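Tulips drooping after two days, what am I doing wrong?

Prallar
Posts: 33
March 2018
I buy a bunch of tulips most weeks and they never last. By the second evening the heads are hanging over the side of the vase. I fill it nearly to the top with cold water and add the sachet. A friend says to put a penny in. Does that work?

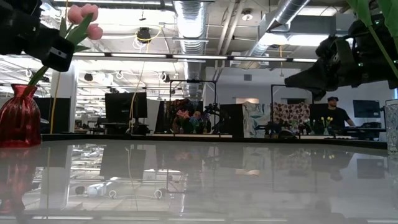 The flat is fairly warm and they sit near the radiator, if that matters.

Botevow
Posts: 3000
Move them away from the radiator first. Then use less water. Tulips only want a few centimetres, and deep water makes the stems soft. Cut 1 cm off the ends when you get them home.

Mendier
I don't agree about the water. Mine drink so much that a shallow vase is dry by morning. I fill mine halfway and get 10 days out of them. The penny does nothing.

Botevow
Then top it up in the morning. Ten days is good going, but I bet your house is cold.

Mendier
It is — the heating has been off since December.

Pavliuk
I gave up and went over to artificial. No water, no dropped petals, and I can move them between vases when I get bored. 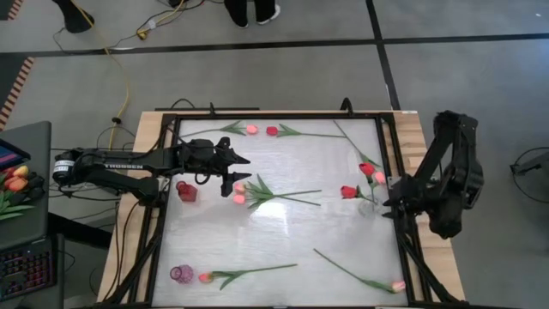 Pink and red artificial tulips, with small glass vases

Botevow
Each to their own, but they gather dust.

Prallar
Thanks all. I've moved this week's bunch to the hall and poured half the water out. I'll stick with real ones for now.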